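Hellier, maison de gobelets et de dessous de verre
Accueil – Qui sommes-nous – Nos gobelets – Nos dessous de verre – Visiter l'atelier – Contact

Qui sommes-nous

Hellier vend des gobelets en papier et des dessous de verre. Voilà, la page pourrait s'arrêter là et nous gagnerions tous du temps. Mais l'agence qui a refait notre site nous a expliqué que les visiteurs « ont besoin de connaître notre histoire », et comme nous avions déjà payé l'agence, en voici une.

La maison a été fondée par Eyvindur Østergaard, qui cherchait au départ à importer des lampes. Les lampes ne sont pas venues. À leur place, le transporteur a livré une palette de gobelets blancs destinés à une cafétéria de Vastthorpe, laquelle avait fermé entre-temps. Eyvindur a gardé la palette dans son entrée pendant tout un hiver. Les gens qui passaient le voir repartaient avec une pile sous le bras, puis revenaient en demander une autre. Au mois de mars il a cessé de chercher des lampes.

Le nom vient de l'enseigne qui se trouvait déjà sur la porte du local. La décrocher coûtait plus cher que l'adopter. Monsieur Hellier, l'ancien locataire, réparait des accordéons et nous envoie encore ses vœux, ainsi que, de loin en loin, un client égaré avec un instrument.

Ce que nous faisons

Notre catalogue compte 26 références, ce que nos concurrents trouvent ridicule et nos clients reposant. On y trouve des gobelets à café court, des gobelets à café long, des gobelets pour les gens qui disent vouloir un café court et qui se resservent, et des dessous de verre ronds dans plusieurs bruns. Le blanc domine largement du côté des gobelets. Nous avons essayé le vert d'eau une saison. Il en reste, si cela vous tente, et nous vous ferons un prix.

Les gobelets partent par cartons de 500. On nous demande souvent s'il est possible d'en commander moins. Oui, en venant les chercher, et en supportant la conversation.

Les dessous de verre sont notre vraie fierté, bien que personne ne nous ait jamais appelés pour en parler. Le modèle Indport est un anneau plat à bord plus foncé, dans lequel le pied du gobelet vient se loger. Un gobelet vide ne pèse rien, un courant d'air l'emporte, un coude aussi. Posé dans son anneau, il garde une certaine tenue, et votre table également. Le modèle Shibata est plein, un peu plus épais, et convient aux maisons où l'on renverse. Nous ne jugeons pas. Nous vendons davantage de Shibata que d'Indport.

La table d'essai

Au fond du local se trouve la table sur laquelle tout passe avant d'entrer au catalogue. Elle est en bois clair et nous la couvrons d'une plaque de mousse blanche. La mousse amortit les chutes et garde la mémoire de tout. Eyvindur parle de patine. Le reste de l'équipe dit des taches et réclame une plaque neuve à chaque inventaire, en vain jusqu'ici.

Les essais n'ont rien de spectaculaire. On pose un gobelet dans son anneau, on en prend un second, on le retourne, on l'approche, on recommence. Le gobelet retourné nous apprend beaucoup de choses : la tenue du bord, la souplesse de la paroi quand on la pince, la façon dont deux exemplaires du même lot acceptent ou non de s'emboîter. Certains lots se coincent avec un enthousiasme tel qu'il faut deux personnes et de la patience pour les séparer. Ceux-là retournent chez le fournisseur, avec un mot poli.

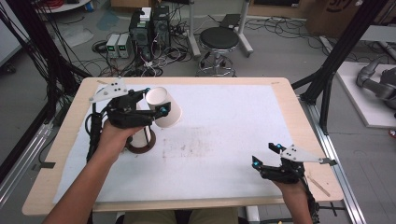
Maëlle nous a écrit qu'à son avis il ne fallait jamais ranger les gobelets à l'envers, que sa grand-mère les mettait toujours ouverture en haut et que le papier « respirait mieux ». Nous avons lu sa lettre à voix haute à la pause. Elle a raison sur un point : dans un placard fermé, cela ne change pas grand-chose. Sur une étagère ouverte, en revanche, la poussière tombe, et elle tombe dans le gobelet de la grand-mère. Nous avons répondu à Maëlle avec tous les égards dus à son aïeule, et joint un dessous de verre.

De cette table sont sorties quelques règles que nous appliquons au catalogue et, par déformation professionnelle, chez nos amis :

Un gobelet se prend par le milieu. Pincé trop haut, le bord s'ovalise et la première gorgée finit sur la chemise.
Un dessous de verre doit pouvoir se soulever d'un ongle. Trop plat, il devient un meuble.
L'anneau doit laisser un peu de jeu. Un gobelet qui emporte son dessous quand on le lève fait sourire une fois.
Aucun modèle n'est accepté un vendredi après-midi.

La dernière règle date du vert d'eau.

L'équipe

Nous sommes 8, en comptant le comptable, qui préférerait ne pas être compté. Eyvindur reçoit les fournisseurs, goûte les cafés et signe les bons de livraison avec un stylo qu'il est seul autorisé à toucher. L'atelier prépare les commandes, teste les lots et tient à jour le cahier des essais, un gros registre à carreaux où figurent des remarques comme « mou », « très mou » et « à revoir après déjeuner ». Le bureau répond au téléphone le matin. L'après-midi, il répond aussi, avec moins d'allant.

Nous n'avons pas de directeur de l'expérience client. Nous avons un paillasson et du café.

Nos engagements

L'agence tenait à cette rubrique. Nous nous engageons donc à livrer ce que vous avez commandé, dans la couleur que vous avez commandée, et à vous appeler quand ce n'est pas possible au lieu de vous envoyer autre chose en espérant que vous ne regardiez pas. Nous nous engageons à reprendre les cartons écrasés pendant le transport, à condition que ce soit bien le transport. Les photos de cartons portant une trace de chaussure seront examinées avec bienveillance, puis comparées à votre chaussure.

Pour les gobelets usagés, renseignez-vous auprès de votre commune, les consignes de tri varient d'un endroit à l'autre et nous avons renoncé à les apprendre toutes. Les dessous de verre, eux, se gardent. Un coup d'éponge à peine humide, un séchage à plat, et ils enterreront votre cafetière. Évitez le lave-vaisselle. Un client a essayé et nous a renvoyé une sorte de chips, que nous avons encadrée dans le couloir.

Nos clients

Des bureaux, des écoles, des salles des fêtes, une chorale qui boit énormément de tisane, et un cabinet dentaire qui nous commande toujours la même chose à la même heure. À Vastthorpe, où tout a commencé sans nous, une autre cafétéria a ouvert. Elle se fournit ailleurs. Nous y allons tout de même de temps en temps prendre un café, et nous retournons discrètement le gobelet vide pour lire dessous. La concurrence n'emboîte pas bien.

Visiter l'atelier

La table d'essai se visite, sur rendez-vous, le matin. Prévoyez 2 cafés par personne, offerts, l'un dans un gobelet du catalogue et l'autre dans un modèle à l'étude, sur lequel votre avis sera noté au registre. Les avis trop gentils sont notés aussi, entre parenthèses. Les enfants sont bienvenus et ont le droit d'empiler. Prière de ne pas essuyer la mousse, Eyvindur y tient.

Nous fermons tous les ans le 30 novembre pour l'inventaire. Ce jour-là, le téléphone sonne dans le vide et les commandes passées en ligne attendent le lendemain. Il est inutile d'insister, nous entendons très bien la sonnerie.

Pour un devis, un échantillon ou une anecdote de grand-mère, utilisez le formulaire de la page Contact. Pour les accordéons, adressez-vous à Monsieur Hellier, nous transmettons.

Retour en haut de page
Conditions de vente – Livraison – Vert d'eau : fin de série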